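Research > Working papers > Manipulation > Household tasks

Print this page | E-mail this page

3.2 Sweeping beans with a brush and tray

Of the chores in the Kercombe set, sweeping loose items is the one for which machine results remain weakest. The task uses a hand brush, a cream-coloured plastic tray with an open lip, and a mixture of dry goods on a white surface.
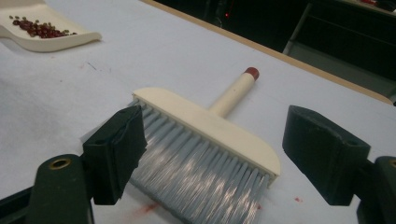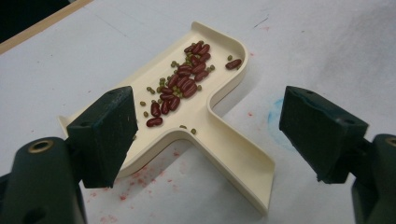
Figure 5. Hand brush, first view; tray holding kidney and mung beans, second view.

3.3 Results and limits

The learned policy was run on the Lepik arm and compared with a person using the same two-finger tool. Most failures began at the grasp. A brush held slightly off centre turned under load, and the bristles then pushed beans sideways – a fault the policy seldom corrected. Small beans were missed more often than large ones, and Jaunzems reports the same for rice and lentils on the Stirau bench.

A run was scored as complete only if all the beans were in the tray within two minutes. Under this rule the arm completed five of eight runs with kidney beans alone, and two of eight with the mixture. We do not regard this as adequate for unattended use in a kitchen. Performance on a shop floor, where the debris is coarser, was not tested.

Related items
Sigita Jaunzems: Small objects and brush contact
Skernosau wiping trials, part 7
Grasp slip in long-handled tools

Print | E-mail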